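Workshop tips: sharing a bench with a sorting arm

We run a small finishing and packing shop at Flerkormont. Signs, door plates, key cards, board game parts, anything flat that has to be checked, sorted and boxed. Two arms came in last May and the work has changed a fair bit for the people on the benches. These are the tips we pass on to new starters and to other small shops that ask. Kerubo Biwott wrote the first list and the rest of us have added to it.

Setting up the bench

Keep the feed tray in the same place every day. Mark its corners on the bench with tape and put the tray back to the tape after cleaning. If it moves by a finger's width the arm will still reach, but it starts catching cards by the corner and you get bent stock.

Load cards with the print facing the same way. People can turn a card over without thinking. The arm can be set to do it, but it slows the run.

Don't overfill. Our trays hold 400 thin cards, and fewer if the card is thick or has a rough edge. Leave a thumb's gap at the end so the last few don't jam.

Put the reject bin on the side where you stand. It was on the far side at first and Brian Gachanja spent half his shift walking round to it.

Handling worn and printed pieces

Old or distressed finishes need more care than plain stock. A crackle finish sheds bits, and the bits end up on the pads. Wipe the pads with a barely damp cloth at each break and let them dry before you start again. Don't use spirit cleaner on soft pads, as it makes them slippery.

Lower the grip setting before you try a new card, then bring it up one step at a time until it holds. Starting high and working down costs you samples. Small sign cards are good for practising on. They are light, the lettering shows you at once which way up they are, and frayed edges don't matter on a piece that already looks old. Let the arm lift one clear of the bench and hold it still while you check the grip on both faces.

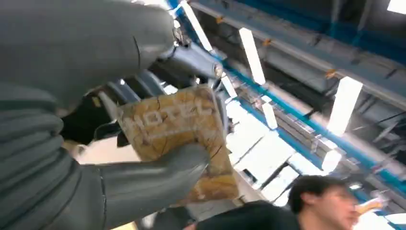
Working next to the arm

Agree who has the stop button. On our line it is whoever is loading. If you go for tea, say so out loud and hand it over.

Tie back hair and tuck in lanyards. Sleeves should be rolled or buttoned.

Keep cables clipped up and check the clips at the start of each shift. A loose lead gets pulled a little further every time the arm turns.

Don't reach in to straighten a card. Pause, straighten, step back, restart. It feels slow for the first week.

What happens to the jobs

This is the part visitors ask about most. Nobody lost hours here, but the jobs are different. Vija Grīnberga used to sort by hand all day and now spends most of it on checking and on mixed orders, which the arms are poor at. She has less trouble with her wrists and finds the afternoons long. We swap places every two hours, and that has helped more than anything else we tried.

Train everyone on the settings, including the part-timers. We began with one person who knew the menus, and the line stood idle when he was off.

Write things down. Vilho Kettunen keeps a notebook by the bench with the card type, grip setting and anything odd. It has 33 entries so far and saves a good deal of shouting across the room.

Pay for the new skills. Ours was a small rise, agreed before the arms were switched on. Do it in that order.

End of shift

Park the arm, open the grip and empty the tray. Wipe the pads, brush the bench and put the lid on the reject bin. Leave the notebook open at the last page for the morning.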